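Chapter 6
Small Displays: Racks, Baskets and the Counter
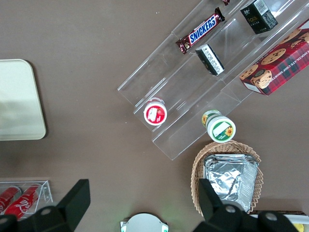 6.1 Why the counter matters

Most small shops sell snacks in two places. The main stock is on the shelves, sorted by type, and a smaller selection is kept near the till. Customers reach the second place when they have already decided to buy something, and they spend very little time looking at it. What they can see and pick up easily is what they are likely to add.

A stepped rack is the usual fitting for this job. Each row sits higher than the one in front, so a chocolate bar at the back can still be seen over a tub at the front. Clear acrylic is popular as it hides less of the stock than wood or wire. A wicker basket does a different job. It suits mixed or awkwardly shaped goods that will not stand in a row.

6.2 The Bako shop

Throughout this chapter we return to a shop run by Asabe Danladi in Bako. When she took it over in January it carried 724 product lines, and 80 of these were snacks. The counter had room for 13. Her assistant, Obinna Fashola, had been filling the rack each morning with whatever was nearest to hand in the stockroom. Shortbread in large boxes took up space meant for single bars, and slow sellers stayed at the front for weeks.

Danladi did not buy new fittings. She emptied the rack, wiped it down and wrote a plan on one sheet of paper showing which item belonged on which step. We look at that plan in section 6.4.

6.3 Terms used in this chapter

Facing: one item visible at the front of a row. Three bars side by side make three facings, however many are stacked behind them.

Step: a single level of a tiered rack, numbered from the front.

Gap: an empty space where a facing should be. Gaps should be filled or closed up when the rack is checked.

Overhang: the part of a box that sticks out past the edge of its step. Boxes with a large overhang are easily knocked off and should be moved to a flat shelf.

Before reading on, visit a shop near you and sketch its counter display. Mark the steps and any gaps. You will need the sketch for the exercise at the end of section 6.4.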